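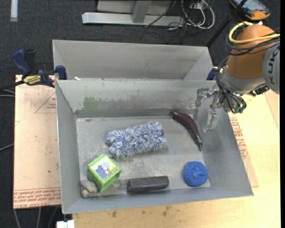
Fig. 1. The front bin in use as the sorting bin, second bin directly behind it.

Section 4. Setting up your two bins

I've been sorting the odds and ends from our Toft playroom and cleaning cupboard this way for a good while now, and this is the part of the guide people write to me about most, so I've made it longer. If you've already read section 3 you'll have both bins scrubbed out and somewhere flat to put them. If you haven't, go and do that first, I'll still be here!

You need two metal bins with sloping sides. Mine are plain grey sheet metal and well scratched (the green smudge on the back wall of the front one does no harm at all, leave yours be if you've got one). Sternton sell a new pair, and so do Dralter, but any two that sit flat on the table will do the job.

4.1 Placing the bins

1. Clear a stretch of table and wipe it down. I use a light wooden one and put a cloth under the bins if it's a table I care about.

2. Put the first bin in front of you with a long side facing you. This is the sorting bin.

3. Put the second bin directly behind it, so the two rims run side by side. This is the keeping bin, and things get lifted over from front to back.

4. Press down on each corner in turn. If a bin rocks, turn it end for end and try again before you start folding up bits of card.

Caution: sheet metal rims can be sharp, especially at the corners. Run a gloved hand along them the first time, and if you find a burr, take it off with a fine file.

4.2 Filling the sorting bin

5. Tip in a small load and spread it over the floor of the bin so nothing sits on top of anything else. I'm strict with myself on this. A heap is only a cupboard with no door, and you end up rummaging.

6. Mix the loads if you like. In Fig. 1 there's a fluffy duster sort of pad in blue, lavender and white, a bright blue scrubbing sponge and a black block like a board rubber, all in with a toy aubergine and a lime-green toy with a cartoon animal on top. It's all one job to me, and the cleaning things and the toys are easy enough to tell apart.

7. Check the front corners before you move on. Small grey things disappear against grey metal, and there's a lumpy little one in the left corner of Fig. 1 that you could easily miss. Run a finger along the bottom edge.

Note: keep wet sponges out of the bin altogether. Squeeze them, stand them on the draining board overnight and sort them the next day. The same goes for anything you've just washed, and that includes toys with printed pictures on, which can lift at the edges if they sit damp.

4.3 Sorting

8. Lift out one kind of thing at a time and put it over into the keeping bin. I do cleaning things first, then take them off to the cupboard before I start on the toys. You can do it the other way about, but please don't do both at once, I've found a scourer in the toy kitchen more than once.

9. When the sorting bin is empty, brush it out with a dry brush, flecks and scraps and all, and have a look along the rims where the two bins meet. Bits of fluff and paper love it there.

Caution: don't stack the bins while there's anything in the bottom one. They wedge together because of the sloping walls, and you'll squash whatever is inside and possibly your fingers too.

4.4 If something isn't right

The bins slide when you reach over: put a strip of rubber matting under each one. The Mellument matting I use comes 200 mm wide and cuts with kitchen scissors.

Fluffy pads leave strands everywhere: give them a good shake outdoors before they go in.

Black marks on your hands: that'll be the board rubber. Bang it out against an outside wall, then wash your hands before touching the toys.

Last changed Aug 12, 2019. Section 5 (labels for the keeping bin) will be rewritten in September, so use the old version until then and ignore step 9 in it.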